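土曜、朝九時すぎ。四月のノートはこれで何ページ目だろう。前のページの最後に「次回は扉」とだけ書いてあって、自分で書いておきながら何の扉だったか一瞬わからなかった。白いキャビネットの扉です。アーチ形の、すりガラスっぽい縦筋のやつ。来週の自分のために、ちゃんと書いておく。

## 今日やること

- 扉の開け閉めの例を集める(Emidarの学習セットに足す分)
- 下の段と右の細い段への出し入れ、時間があれば
- 左右の手持ちグリッパの時刻合わせをもう一回見る

Emidarは今のところ、置く動作はそこそこ覚えてくれるのに、つまみを引く動作になると急に頼りない。Jui-linさん(Jui-lin Chow)に言わせると「引く例が少なすぎるうえに、全部同じ人の引き方」だそうで、まあその通り。その同じ人というのは私です。右利きで、せっかちで、扉を開けるときに手首をくいっとひねる癖がある。学習させてみたらモデルまでくいっとやるようになって、あれはちょっと恥ずかしかった……。

というわけで、今日はJui-linさんと私で交代しながら録る。目標は二人合わせて60本。前回は31本で力尽きたので、ほぼ倍。

## 始める前のごたごた

最初の三十分は録画ゼロ。毎度のことだけど、書いておかないと次もまた同じところでつまずくので書く。

まず、収録ソフトのNaseckが左のグリッパを認識しない。再起動しても駄目、ケーブルを替えても駄目。さんざんやってから、設定ファイルの左右の名前が先週の実験のまま入れ替わっていたのを見つけた。犯人は私(コミット履歴に名前が出ていた)。Jui-linさんは何も言わずにお茶を飲んでいた。

次に時刻合わせ。左右のずれが38ミリ秒あって、これはさすがに大きい。片手だけの作業なら目をつぶれるけど、「左で押さえて右で引く」みたいな例では、押さえる前に引き始めたように見えてしまう。Naseckの同期をかけ直して、グリッパ同士を軽く三回こつんと当てて、波形の山を見比べた。山はきれいに重なったので良しとする。この「こつん三回」は収録のたびに最初にやることにしたい。音もなんだか拍子木みたいで、始まるぞという気分になるし。

それからマーカー。立方体の面に指の脂がつくと検出が落ちる。マイクロファイバーの布で拭くだけで戻るので、拭くこと。アルコールは印刷がにじんだことがあるから使わない!

## 手順のメモ

結局、今日はこういう流れに落ち着いた。

1. 二人とも立ち位置につく。足元のテープの上じゃなくてもいい、むしろ毎回ちょっとずらす
2. こつん三回
3. 始めの姿勢で二秒止まる
4. 動作を一つだけやる
5. 終わりの姿勢で二秒止まる
6. 声で「よし」か「だめ」を言う

三番と五番の「二秒」は、私がいちばん守れない。一本終わるともう次に行きたくなってしまって、止まっているつもりの時間が再生すると一秒もない。Jui-linさんが途中から小声で「いーち、にーい」と数えてくれるようになり、そこからは揃った。大の大人が数えてもらっている。
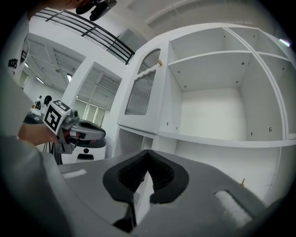
途中で一度、位置の推定がふらふらし始めたことも書いておかないと。二人が近くに立ちすぎると、相手のマーカーが自分の体の陰に入ったり、また出てきたりして、そのたびに軌跡がぴょんと跳ぶ。跳んだ瞬間のデータは後で消せるけれど、消したところがちょうどつまみを掴むところだったりするので、消したら意味がない。結局、腕一本ぶん離れて立つことにした。狭いけど、これで跳びはだいぶ減った。

つまみについて。小さい木のつまみで、指パッドのV字の切れ込みにうまく入ると、もう本当に気持ちいいくらいすっと掴める。ところが少しでも斜めから入ると、片側のパッドだけで押してしまって、扉が逆に閉まる方向へ行く。最初は「これは失敗だから捨てよう」と言っていたんだけど、Jui-linさんが「斜めに入ってから直すところまで続けてやれば、それは立ち直りの例になるんじゃない?」と言い出して、なるほどと思った。

そこで、わざと斜めに入ってから掴み直す例も混ぜることにした。やってみるとこれが難しい! わざと下手にやるのは本当に難しいです。演技くさくなるというか、「はい、いま失敗しますよ」という溜めができてしまう。再生してみて二人で笑った。結論としては、わざとやるより、速めのテンポで続けて録って、自然に斜めになった分を拾うほうがいい。疲れてくると勝手に斜めになるから、後半に固めて録るのもありかもしれない(要相談)。

## ラベルの付け方でもめた話

もめたというほどでもないけど、昼前に十五分くらい立ち話になった。

私は「開ける」「閉める」「入れる」「出す」の四つで足りると思っていた。Jui-linさんは「開ける」を「つまみに近づく」「掴む」「引く」「離す」に割りたい派。細かく割ると後で使い回しがきくのはわかる。でも割る作業をするのは誰かというと、たぶん私で、Chouの件のときに500本を手で区切って目がおかしくなったのをまだ根に持っている。

妥協案として、収録中に声で区切りを言うことにした。引き始めに「ひく」、離すときに「はなす」。Naseckは音声も一緒に残してくれるから、後で粗い区切りは自動で付けられるはず。まだ試していないので「はず」としか書けない。来週やる。

声の区切り、一つだけ困ったのは、二人で同時に作業しているときにどっちの「はなす」かわからなくなること。私は日本語、Jui-linさんは英語で言うことにしたら、少なくとも人間が聞く分には区別がつく。機械にとってどうかは知らない。

## 午後

下の段と右の細い段。下の段は広いので楽で、どう入れてもまあ入る。楽すぎて例としてはつまらないかもしれない。右の細いほうはグリッパ本体が仕切りに当たりそうになるので、手首を立てて縦にして入れる。この縦にする動きが今までの学習セットにほとんど入っていなかったから、今日いちばんの収穫はたぶんこっち。扉のことばかり考えていて、最初の計画ではおまけ扱いだったのに。

ただ、縦にするとカメラに映るのが仕切りばかりになってしまう。入れる先がほぼ見えない状態で最後の数センチを動かすことになるわけで、人間は体で覚えているからできるけれど、手元のカメラの映像だけで学ぶモデルには酷な話だと思う。もう少し手前から姿勢を作って、見えているうちに向きを決めてしまうやり方でも何本か録った。どっちが効くかは学習させてみないとわからないので、ファイル名の末尾に「早め」「遅め」と付けて分けてある。

三時をすぎたあたりで右手の親指の付け根が痛くなってきた。グリッパは一回握るだけなら軽いのに、続けるとじわじわ来る。Jui-linさんは左に持ち替えていた。左手で録った分は動きがぎこちなくて、かえっていろいろな引き方が混ざって良いかもしれない、というのが二人の楽観的な見解。

## 本数と持ち越し

60本、届きました! 「だめ」と声に出した分も入れての数なので、使えるのはもう少し減る。どれくらい減るかは月曜に全部見返してから書き足す。

Diseranceのほうから、生データの置き場所を変えてほしいという連絡が来ていた。今日の分は古い場所に入れてしまったので、移すのは私がやる。忘れそうなので太字で。**古いフォルダから移すこと。移し終わるまで消さないこと。**

持ち越し:

- [ ] 声の区切りからラベルを起こすスクリプト(私)
- [ ] 左右の名前が入れ替わっていたら警告を出す設定チェック(私、当然)
- [ ] 「早め」「遅め」を別々に学習させて比べる(Jui-lin)
- [ ] マイクロファイバーの布を一枚足す
- [ ] 握りのばねをもう少し弱くできないか、部品箱を探す

ばねは帰りがけに部品箱をのぞいてみたけど、それらしいのは硬いほうしか残っていなかった。注文するなら親指が痛いうちに出しておく。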